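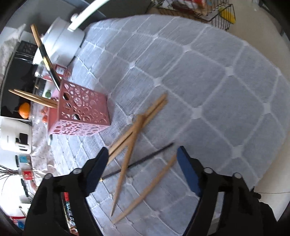 La mesa de los palillos, con la pinza de mano y el portapalillos rosa al fondo.

Ayer me acerqué a la jornada de puertas abiertas de Bevside y salí encantada (¡y con las manos cansadas!). Irena Zalewska nos recibió a los 16 curiosos y nos fue pasando la pinza por turnos: había que coger los palillos del mantel uno a uno y llevarlos al portapalillos. Parece una tontería hasta que te toca el negro, que es finísimo... Tardé 34 segundos con uno solo, ¡qué vergüenza! Omprakash Maurya contó que ya llevan 1.655 intentos grabados para enseñar al robot. Repiten en febrero, yo me apunto otra vez.

Usamos cookies propias y de terceros. Aceptar | Configurar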